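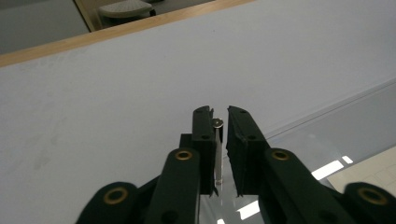 Gestura Help > Hand-held demos > Small parts

Search the guides... Go

Section 5: Recording small-part demos (nails, pins, anything skinny)

Last updated August 6, 2021

Righto, this section picks up where the calibration one left off. I'm assuming your Gestura hand unit is charged, paired with Clokero and sitting in front of you, and that you've already done the block-stacking warm-up. If you haven't, go back and do it. Nails are a rotten first task and I don't want you to give up on the whole kit on day one!

I'm using plain nails all the way through. Everything carries over to dowel pins and small bolts, but nails are cheap and they show up every bad habit you've got. A nail is long, it rolls, and the head makes it want to sit crooked, so if you can show a robot how to handle one cleanly you can show it most things that fit between the fingers.

What you'll need

- The hand unit with the flat fingers fitted (the padded ones are too fat for this)
- A small tub of nails, all the same size to begin with
- A flat, pale work surface
- The nail board from the kit, or a scrap of softwood with holes drilled in it
- Clokero open on the laptop, with a new task made and named

On the naming: please call the task something you'll recognise later. I've got a folder called "nail test new new" from May and I couldn't tell you what's in it without opening every file.

Before you start

1. Wipe the fingers with a dry cloth. Inside faces especially, where they meet the part.

2. Squeeze the trigger right in and let it all the way out a few times with nothing between the fingers. It should feel the same each time. If there's a gritty spot partway, blow out the linkage joints and try again.

3. Close the fingers on a single sheet of paper and tug the paper. You want it held along the whole height of the fingers. If it's only gripping at the tips, go back to the finger alignment steps in Section 3.

4. Check your lights. Stand where you'll be recording from and look at the work area in the Clokero preview, not with your own eyes. Overheads love to bounce off glass and polished metal, and the camera on the hand unit sees those bright patches from a much lower angle than you do. A bit of glare off to the side is fine. Glare sitting right on the fingertips is worth fixing, and usually shuffling your spot along the bench will do it.

CAUTION: Nails are sharp and the trigger spring is stronger than it feels. Keep your free hand away from the jaws while they're closing. I've pinched myself more times than I'll put in writing.

CAUTION: Don't record over a glass top with nails unless you don't mind scratches. Put a board down first and keep the work on the board.

Recording the grasp

5. Tip a few nails out on the surface. Spread them so none are touching. We'll get to messy piles later on.

6. Start the recording in Clokero and wait for the second beep. The first beep means it heard you, the second means it's saving. I've lost good takes by going on the first one.

7. Hold the unit still for a moment before you move. Clokero uses that little pause to settle its idea of where you are.

8. Bring the open fingers to the nail from above, nice and steady, with the nail running across the gap. Don't swoop. The robot arm at the other end can't swoop and it'll only try to copy you badly.

9. Close on the shank, up near the head. You're after a firm hold with no crushing. The fingers are printed plastic and if you squeeze like mad they'll bow outward at the base, and then the tips open up and out pops the nail.

10. Lift straight up, then pause again before you go anywhere.

NOTE: For this first batch, do one nail per recording. It's tempting to keep going and do the whole tub in one long take, but then a single fumble in the middle spoils the lot, or at least makes for some very dull trimming.

Turning the nail upright

This is the fiddly bit, and it's the bit people write in to me about.

You've got the nail lying down and you want it standing with the head at the top. You can get there by rolling your wrist with the nail held, or by standing nails in the board beforehand and picking them up already upright. I'd start with the second way. Get a batch of clean upright picks in the bag, train on those, and see how the arm goes before you teach it any wrist work.

11. Stand a nail loosely in one of the board's holes, head up.

12. Come down with the fingers either side of it. Let one finger touch the shank first, very lightly, and then bring the other one in. I know it sounds odd to touch on purpose, but it squares the nail up against the flat face and you get a much straighter hold.

13. Look at the head. It should sit just proud of the fingertip. If it's jammed down between the fingers it'll hold them apart and the shank will swing about like a gate.

14. Lift, pause, and check the preview. The shank should run in line with the finger. A slight lean is okay. If it's lying right over on an angle, put it back and do the take again.

NOTE: A nail resting on one finger with a bit of gap still showing on the other side hasn't been gripped yet! It can look convincing from the hand unit's camera, particularly with a shiny head catching the light. Watch the gap and the squeeze readout together, and don't lift until the readout has gone steady.

Placing it

15. Carry the nail to the target hole at walking-the-dog speed. Keep it level and keep the fingertips in view the whole way.

16. Stop above the hole. Line up the point, then lower.

17. When you feel the point drop in, go down a touch further before you open. Letting go too early is the most common mistake I see in people's uploads, and the arm learns it beautifully.

18. Open the fingers slowly, back off the way you came, hold still, and end the recording.

How many do I need?

Depends on your arm and how fussy the job is, but 30 good takes will get you something that moves the right way, and 62 was where mine started landing nails in the hole often enough that I stopped hovering over the stop button. The folks at Zelenák, who run a much bigger setup than my spare room, went up to 2000 for their mixed-fastener task. You don't need that for one nail and one board. Do your 30, train, watch it, then record more of whatever it's getting wrong.

Do mix things up as you go, though. Shift the board a bit. Turn it. Come in from the left some of the time. If every take starts from the same spot you'll end up with an arm that only works from that spot, and it'll look brilliant right up until someone bumps the bench.

Keep or bin?

After each take Clokero asks whether you want to keep it. Here's what I go by:

- Dropped the nail and walked away: bin
- Dropped the nail, picked it up again calmly, finished the job: keep, and tag it "recovery"
- Touched the nail with your other hand: bin, no matter how good the rest was
- Hand or sleeve covering the fingertips: bin
- Bit slow, bit wobbly, but it got there: keep

Those recovery takes are gold, by the way. I used to throw them out and my arm would just freeze whenever it missed. Put a handful back in and it started having another go.

If something's off

The preview is sharp up close but the unit's own arms look soft. Perfectly normal. The lens is focused out at the fingertips, so the parts nearest to it go a bit blurry. Leave the focus ring alone.

The nail keeps twisting in the grip. Clean the finger faces again. If it's still doing it, try a nail with a thicker shank, or order the grooved fingers from Hadusier (they fit the same bracket, you only swap the screws over).

Clokero says "tracking lost" halfway through. You've either moved too fast or there isn't enough for the camera to look at. A big blank pale tabletop is hard going for it. Stick some tape marks down or leave a few bits and pieces at the back of the bench, and don't shift them mid-take.

The trigger is open but the readout shows squeeze. Quit the recording, open the fingers right out, and hold the zero button until the light blinks. Then redo step 3.

CAUTION: Pop the nails back in their tub and count on finding one with your foot if you don't sweep the floor.

Once you're happy with your upright picks, go on to Section 6, where we do the wrist roll and I finally let you tip the nails out in a heap. If you get stuck, send me one take that worked and one that didn't, with the task name in the subject line.

Pranab Kumarasinghe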